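Holberg Press Desk, the embargo and release tool for research offices

If your office sends out news about new studies, you know the morning scramble: three versions of the release, a figure that changed overnight, a reporter on the phone asking which one is right. Press Desk puts the whole thing on one page, and we love how calm it makes a Thursday.

Every release gets its own page with the paper, the plain-language summary, the figures and the contact hours of the researchers. Reporters log in, read, and download what they need. When the embargo lifts, the page opens to everybody at the minute you picked (time zones are handled, hooray!).

The part we're proudest of is Source Notes. You highlight a claim in the release and tie it to the exact line or table in the paper, so a reporter can check "361 patients" against the study in one click. Researchers have taken to it too, and the team at Sevdale now writes the notes before the release itself.
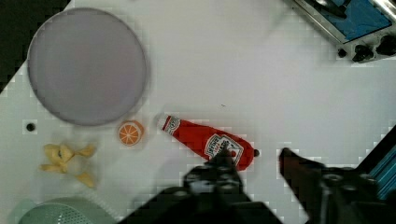
Can a researcher fix a mistake after the release has gone out?
Any named author can flag a line, and once your office approves the change, everyone who downloaded the release gets a short note showing the old wording next to the new.

New in the November update: the Ilden reader, a side panel that marks jargon as you type and offers plainer words. It knows 2374 terms out of the box, and you can add your own list for the fields you cover most. It's fun to use, and it's very good at catching "significant" when you only mean "big."

Plan details
Seats: 100 reporter logins, 2 office editors
File types: PDF, Word, PNG, MP4
Embargo timer: to the minute, with a pause button
Works with: Harasym mailing lists
Training: one video call, recorded for your team

Extra editor seats can be added at any time from the Account page.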